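Key card rack

A key card rack is a small stand or wall fitting with compartments for storing and presenting the cards used in hotels, serviced apartments and rental offices. It holds door cards, the cards that switch on the power in a guest room, and the printed sleeves or folders in which either kind is handed over. Racks are also used for transport cards, membership cards and leaflets of similar size.

Terminology

Trade catalogs do not use one name. "Card rack," "card display" and "sleeve stand" are often applied to the same article. The Skimton catalog reserves "rack" for models with slanted compartments and "tray" for models in which the cards lie flat. In Chinese-language printing, a card for drawing power is labeled 取电卡 (qǔ diàn kǎ, literally "take electricity card"). The label may appear on the card itself or on its holder.

Construction

Most racks consist of a back panel, two sides and a series of sloping dividers. The slope keeps the upper part of each card in view and stops a single card from sliding down flat. An angle of 70 degrees from the horizontal is common for desk models. Steeper dividers save depth but make thin cards harder to grip.

Wood, acrylic and folded sheet metal are the usual materials. Wooden racks are heavier and stay in place when a card is pulled out with one hand. Acrylic racks show more of the card face but scratch easily along the front lip.
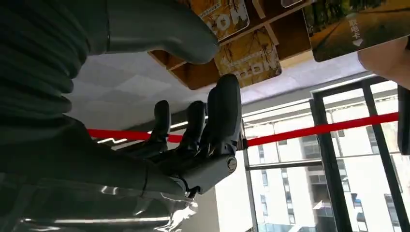 Compartment width is set by the widest item to be stored. A bare plastic card needs little clearance, while a folded sleeve needs enough to keep its corners from catching. Racks made for mixed stock therefore have compartments of two widths, with the wider ones usually at the bottom or to one side. The Sosau pattern, sold to small hotels, has 11 compartments and can be screwed to a wall or stood on a counter. The Kakham pattern is deeper and is meant for printed matter only.

Printed faces

Cards kept in an open rack serve partly as decoration, and their faces are designed with this in mind. Landscapes, seasonal foliage and photographs of paths or gardens are frequent subjects. Lettering is large and kept to a few characters so that it can be read from the far side of a counter. Where several card types share one picture style, they are told apart by the lettering or by a small symbol such as an arrow.

Handling and unpacking

New racks are shipped with the compartments empty and the cards packed separately. The Mohammadi part 3066, a typical desk model, weighs some 900 grams before loading. It should be unpacked on a soft surface, as the corners of the back panel chip if dropped on tile or stone.

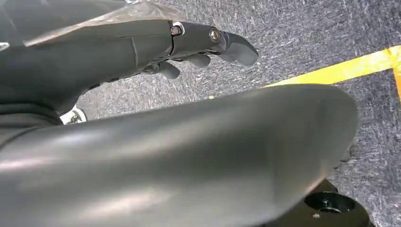
Low-pile carpet is adequate for this work, provided that it is free of grit. The wrapping is opened along one edge and folded back, and the rack is lifted out by its sides. Clear and translucent wrappings present a minor difficulty on patterned floors. A crinkled plastic sheet of milky, grayish cast, seen near a gray speckled carpet, catches the light along its folds, and a small card left under such a sheet can be overlooked. The wrapping should be shaken out before it is thrown away.

Cards are loaded from the back compartment forward, all facing the same way. Overfilling bends the sleeves and, in glued racks, puts strain on the dividers.

Care

Wooden racks are wiped with a dry or slightly damp cloth. Solvent cleaners dull the finish and may lift the ink from printed sleeves. Dust collects at the foot of each divider and is removed with a narrow brush – the compartments must be emptied first. Racks placed near windows should be turned or moved from time to time, as printed faces fade unevenly in direct sun.

See also

Brochure holder
Key cabinet
Letter rack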